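Ticket: Head camera frames soft and cool in wardrobe task, episodes rejected at upload

August 5, 2023 – by Doaa Fawzy
4 min read

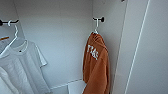 Head camera, wardrobe interior, t-shirt on the left rod and hoodie on the right hook.

Status: resolved, one follow-up open
Project: Brolura (garment handling, wardrobe set)
Station: Fallahi

Problem

Episodes from the wardrobe task at Fallahi are failing the sharpness check when they reach Hirer. The first batch of 300 went up overnight and 62 came back rejected. All 62 are wardrobe episodes. The drawer and laundry episodes from the same station passed, using the same head camera and the same recording build.

The rejected frames are slightly blurred on garment edges and the lettering on the hoodie is hard to read. Color is cool throughout. Wrist cameras look normal.

What I checked first

Lens. Cleaned it and recorded a short test. No change.

Resolution. The recorder config says 1080 lines and the files on disk agree. I thought Munik might be downscaling before it writes, but the raw dump and the packed episode match.

Compression. Turned it off for one episode. The file was huge and just as soft.

Motion. Some blur could come from head movement, so I parked the head and recorded with everything still. Still soft, which ruled out most of what I had in mind.

Focus

The head camera was on autofocus. At the table tasks this never mattered much. Inside the wardrobe the middle of the view is mostly plain back wall, pale and with nothing on it, and the clothes hang off to the sides. The focus routine only samples the middle. It had nothing to lock on to, so it hunted and then settled wherever it stopped. In the log you can see the focus value change 15 times in one episode with the head parked.

Switched to manual focus and set it on the front of the hoodie. Edges came up clean on the next recording and the lettering was readable. Moved the head to the start pose for the left rod and checked the t-shirt too. Also fine at the same setting.

Color

Separate cause. White balance was on auto, and with white walls, white hangers and white shirts it had been drifting between episodes. The orange hoodie came out a different shade depending on what else was in view. I don't want the model learning that as a feature of the garment. Locked white balance using the gray card at the wardrobe opening and saved it in the station profile.

Second problem found on the way

While going through the rejected episodes I noticed the white hangers are hard to label. The annotators are asked to mark the hanger neck as the grasp point, and with a white shirt over a white hanger in front of a pale wall the marks were landing all over the place. On the hoodie they were much tighter. This has nothing to do with focus, although soft frames made it worse.

I have not thrown out the white-on-white episodes. Real wardrobes look like that and we need them in the set. I added a note to the labeling guide: find where the hook crosses the rod first, then follow it down to the neck. If the neck is hidden by the collar, mark it as hidden and move on – do not guess.

What to do with the 62

I looked through all of them. Joint data and gripper data are good. The wrist views are usable. I have tagged them head-soft and kept them out of the training split until somebody decides whether we want wrist-only episodes. Please do not delete them.

Retest

Recorded a fresh set with manual focus and locked white balance, with the same two garment positions and the same operator script. Uploaded to Hirer and everything passed.

Changes made

Station profile at Fallahi: head focus manual, white balance locked.
Munik start-up: now prints a warning if either one is on auto.
Labeling guide: hanger neck note added.

Still open

The sharpness check scores the whole frame, so a view that is mostly blank wall scores low even when the clothes are sharp. The new episodes passed, but several were close to the limit. I have asked for the check to score the garment area only. Leaving this ticket linked until that change is in.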